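The Man Who Is Always About to Arrive

Characters we never see, and why we remember them

In the second act of "The Long Table in Tromel" a telephone rings and the mother picks it up. She listens for a long time. Then she says, "Patuvus is at the station," and puts the telephone down, and everyone in the family stands up and begins to clean.

Patuvus is the uncle. He has been at the station, or near the station, or on a train that stops for no reason, for 301 performances. He has no actor and no costume. In the program of the Sosora theater his name is printed in the list of characters, between the daughter and the neighbor, and on the right side, where the name of the actor should be, there is a line of dots.

I saw the play on a Thursday, in a full house of 300 seats, and in the break I stood in the line for coffee and listened. People were discussing the uncle's shoes. One woman was sure they were brown. Her friend said no, he is a man with gray shoes, and she was a little angry about it. The shoes are not mentioned in the text. I have read it twice since then to be certain.

The absent character is an old device. Ancient comedy already had rich fathers who were away on a ship, and radio had wives who called from the next room and never came in. In television comedy he is often a husband, a boss or a neighbor, and the joke is that each new detail makes him less possible. He is allergic to bread but he owns a bakery. He is very small, but they had to widen the door.

Bjarke Bundgaard, who wrote the play, does not like this second type very much. "When the details fight each other, the audience understands it is a game," he told me. "Then they stop waiting. I need them to wait." His rule for Patuvus was that all facts about him must be ordinary and must agree. He eats slowly. He was good in school. He once lent money to Mrs. Đặng, the neighbor, and did not ask for it back, and this is the worst thing that any person says about him in the whole evening. 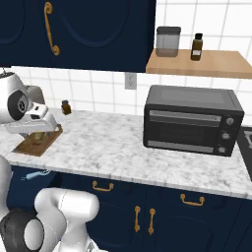
Six times through the door

The first version was different. In it, Patuvus came in on the last page and had one line, "I'm sorry, the train." Bundgaard tried it with six actors in rehearsal, one after another. All of them were good, he says, and with each one the room became smaller. The actress who plays the mother asked if they could run the ending one time without anybody. She looked at the door, and she said her own line, and the director closed the script.

After this the door became a serious matter. It is on the left side of the stage and it opens inward, so a person sitting on the right can see some of the corridor behind it. The lighting team put a weak lamp there. I sat on the right, and I must admit that I looked at this corridor more than at the family.

What the letters say

The theater receives mail for him. Most of it is from school groups, and their teachers have probably asked for it as homework, but some adults write too. They give him advice about other trains. One man sent a timetable with the good connections marked in pencil. By the end of last season the office had 2,390 letters and cards, and they are kept in the costume store, on the rail that would be his.

Bundgaard reads them when he is in the building. He has been asked to write a second play, where we would meet the uncle at the station, and he has refused it. He is working now on a piece for two actors about a dentist. The dentist, he says, is present from the first minute, and it is giving him a lot of trouble.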